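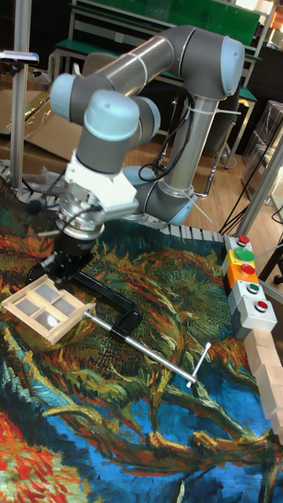 Adstead robotics club, term wrap gallery

Quick page of pics before the Quiambao comp, more when we get time. 16 of us this year, up from a very quiet start in March. Arm entry is called Tinness (long story, don't ask). Wednesdays after class, snacks in the tin, gold coin please.

Task sheet for the pick and place round finally came through from Brutov. Small household bits, random layout, 4 minutes a run. No touching the arm once the clock's going or you lose the lot.

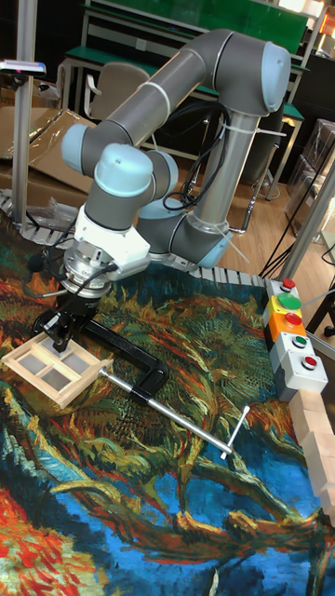
Grip practise is most of what we do now. Thin edges are the hard ones, come in too steep and you've had it. The little wood window is a good test, fingers closed on its top edge with the big C-clamp lying right alongside, so not much room to play with. Still arguing about approach angle. Year 10s want slower, year 12s want to go home.

Run log is up to 262 entries, please fill in the notes colum, "went bad" is no use to anyone. 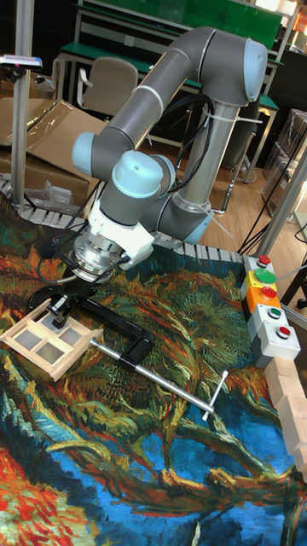
Also need someone to tidy the waypoint names before the comp. "test2 final new" has got to go. Permission slips back by Friday, bus leaves from the front gate, bring lunch and a jumper, hall is freezing.

Rest of the pics to come, colour's a bit off on my laptop, will fix.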